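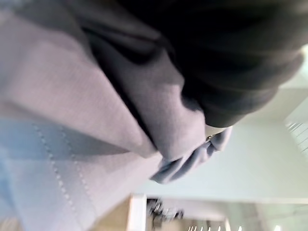

Vamcombe Garment Reuse Workshop
Minutes of the April members' meeting, held Wednesday at 6:30 p.m. in the sorting hall

In the chair: Xuelian Feng
Minutes taken by: Sebastian Chiriac
Apologies were received from two members on the late shift.

1. Welcome
Xuelian welcomed everyone and thanked those who had come straight from work, and also whoever brought the lemon bars (they were gone before item 2, so the secretary can only report on them secondhand). The minutes of the last meeting were read and accepted with one correction: the new shelving is in bay 2, and we had written bay 3.

2. Report on the open day demonstration
Most of the evening went to this, and rightly so, as it was the biggest day we have had in the hall for a long while. We had 118 visitors through the door, which Xuelian said was well beyond what she had hoped for when we first talked about it over the winter. Fornar brought the arm and two of their people, who stayed all day and answered the same questions over and over with great good humor.

For the benefit of members who couldn't be there: the arm was set to pick single garments out of a mixed pile and move them into bins. Fornar had asked us not to tidy the pile for them, so it was our usual muddle of soft things, dark and light together, with snaps and stitched seams and everything else that comes in through the donation door. Demonstrations ran for 15 minutes each, with time in between for people to come up and talk.

Members' impressions were varied and the chair let everybody have their say. Several people liked how gently it handled thin cloth. Others found it slow, and one of our longest-serving sorters remarked that she could have done the pile and had her tea in the same time, which got a good laugh, including from the Fornar people when it was said on the day. Black clothes gave it the most trouble, especially when two of them were bunched up together and the arm lifted both. Fornar told us this is a known difficulty and that they are working on it, and they took quite a few notes.

The children's questions were the best of the day. One boy asked whether it knew what a sleeve was, and the answer took up most of a break.

Sebastian reported that the raffle and the secondhand rail between them brought in $789 before costs. The meeting was delighted and there was a round of applause for the people who ran the rail. It was agreed that the money go toward repairing the big steam press.

3. Invitation from Wekon
Wekon wrote after the open day to invite a group of us to see their sorting line in operation. They can take a small party on a weekday morning and will provide lunch. There was plenty of interest. Xuelian will ask whether we may bring a bag of our own donations along, as members felt they would learn more from seeing familiar items go through than from watching neatly folded towels. A sign-up sheet is on the board by the kettle.

4. Whether to have a longer trial
Fornar have offered to bring the arm back for a longer stay. There was a good, friendly discussion, which ran over its time. The main worries were floor space near the baling area and who would be on hand to look after it. It was said more than once, and the chair asked that it be written down, that no one's hours would change because of a trial. No vote was taken. Xuelian will get the terms in writing and bring them to the next meeting.

5. Any other business
The Lu van is due for its inspection and will be off the road for a day.
A green umbrella and a child's cardigan were left behind at the open day and are in the office.
Please return the borrowed folding chairs to the church hall.

The meeting closed at 8:20 p.m.

Actions
Xuelian: reply to Wekon; request written terms from Fornar
Sebastian: get a quote for the steam press; thank-you letter to Fornar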